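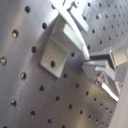 Home | Courses | Student work | Library | Contact

Keeping small workshops tidy: a study in Skitimside
Student project report by Rodica Onu
Handed in Wed 23 September

1. Why I chose this subject

My uncle repairs bicycles, and as a child I passed many afternoons looking for his spanners. When our tutor asked for a subject from daily life, I thought of this. I wanted to know how much time people in small workshops lose when they search for tools, and if wall storage helps them.

2. How I worked

In May I visited 18 workshops in Skitimside. Most were for bicycles, shoes or furniture, and one made picture frames. Each owner kept a paper diary for 20 working days and wrote down every search that was longer than one minute. Two owners stopped after the first week, so I did not use their diaries.

3. What I found

The diaries contain 184 searches. More than half were for small things, such as a drill bit or a tape measure. Large tools were lost less often, but when they were lost the search was long – one owner looked for a clamp during a whole lunch break.

In the workshops with tools on the wall there were fewer searches. However, these owners also had fewer tools, so I cannot say that the wall is the reason. Drawers with labels gave almost the same result. The worst place was the shared bench, where two persons put things down in their own way.

I asked also about cost. The owner of the frame shop had paid 3000 lei for her storage and she was still not pleased with it, as the hooks fell out when she took a tool quickly.

4. Problems in my study

The owners wrote the diaries themselves and on busy days some forgot. I would like to repeat the work in winter, when there are fewer bicycle repairs.

Related reports
Bread prices in three Moldovan villages
Waiting times at the Vondley bus station
Why do people keep old keys?
Noise in the school canteen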